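3.2 Storage of single-dose medicines in the home

Of the 3,415 households in the Nidville register, 2,088 returned the storage form and 884 of these kept at least one medicine supplied in single-dose sachets. The analysis in this section is limited to that last group. Households that kept only tablets or liquids are dealt with in Section 3.3.

Storage place was coded from the form using the scheme of Acharya, with one change: the code for "kitchen, other" was split into open and closed storage. Where a household named more than one place, the place used for the medicine taken most often was recorded. Nineteen forms gave no usable answer and were coded as missing.

Sachets removed from their outer carton raise a separate problem. The carton normally carries the full dosing table and the leaflet, while the sachet has room for only a short block of text. Once the carton is thrown away, the reader depends on whatever is printed on the sachet itself, and colour bands or large lettering may be used to tell one product from another. Upright storage in a small open holder (Figure 2) was coded as "open, no carton".
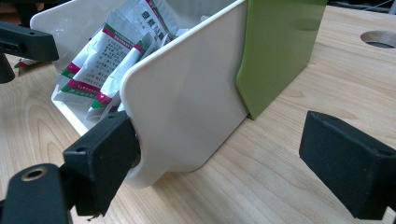
Figure 2. Medicine sachets stored upright in a white plastic holder, with printed text and coloured bands on the sachets.

14 shares | 3 comments

The form did not ask whether the expiry date could be read without taking the sachet out. This is a weakness, as the date may be stamped on a seam or a lower edge and so be hidden when sachets are packed side by side. The question was added to the second version of the form, which was sent out in January, and the answers will be reported separately.

Two products, Sterkix and Flostutine, were named often enough to be treated as groups of their own. Both are powders taken in water. They were compared on storage place and on whether the leaflet had been kept, using the same codes as above. Households holding both products were counted once in each group, and the two groups are therefore not independent. No test of difference was carried out between them.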